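À propos de l'atelier

Accueil | L'atelier | Projets | Venir nous voir | Contact

L'atelier Wulasbridge est un local partagé consacré à la construction et au réglage de petits systèmes robotisés. Il a été ouvert en janvier par Dalva Peixoto, automaticienne, qui montait jusque-là ses bras articulés dans son garage. L'atelier compte aujourd'hui 25 membres. Chacun dispose d'un casier, d'un accès au réseau local et d'un créneau sur les postes de manipulation.

Nous ne vendons ni machines ni prestations d'intégration. Les membres viennent avec un projet, le documentent et laissent dans le dépôt commun les plans, le code et la nomenclature. La cotisation couvre le loyer, l'électricité et les consommables courants. Les moteurs, cartes et capteurs restent à la charge de chaque projet.

Deux projets sont en cours.

Alberg porte sur la commande : planification de trajectoire, limitation de couple, arrêt sur contact. Le code tourne sur un ordinateur de bureau ordinaire, sans carte graphique dédiée. La boucle de sécurité est séparée du reste et ne peut pas être modifiée depuis l'interface de programmation.

Rocha porte sur la préhension d'objets usuels avec une main à doigts articulés. Le protocole est volontairement simple : quelques objets de forme et de rigidité différentes, un bac, un plan de travail mat. Une série comprend 576 essais, répartis sur plusieurs séances. Les positions de départ sont tirées au sort — l'opérateur ne les choisit pas — et chaque échec est consigné avec sa cause probable : glissement, mauvaise approche, fermeture incomplète.

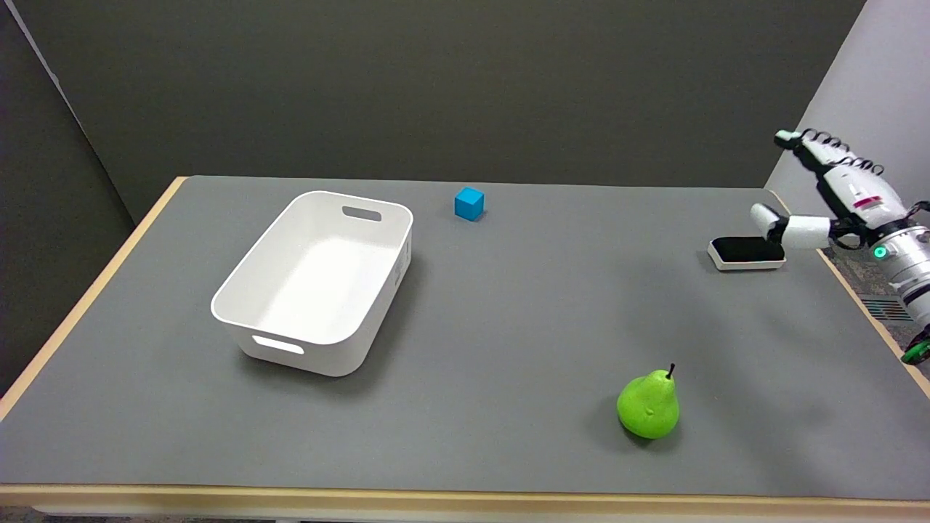
Les journaux d'essais sont conservés au format texte, avec la version du code et les paramètres de fermeture des doigts. Une série interrompue est reprise depuis le début si l'étalonnage a changé entre-temps. Les résultats bruts sont consultables sur place par tous les membres, y compris ceux qui travaillent sur Alberg.

L'outillage commun comprend une imprimante 3D, un poste de soudure, une alimentation de laboratoire et un oscilloscope. La perceuse à colonne se trouve dans la salle Zukstead, de l'autre côté de la cour ; son usage est soumis à une initiation préalable.

Les nouveaux membres sont admis après une visite et un entretien technique avec Dalva Peixoto. Aucun diplôme n'est demandé, mais il faut savoir lire un schéma électrique et utiliser un gestionnaire de versions. Les demandes se font par le formulaire de contact, en précisant la nature du projet, l'encombrement prévu et la tension d'alimentation.

Page mise à jour le 20 octobre 2018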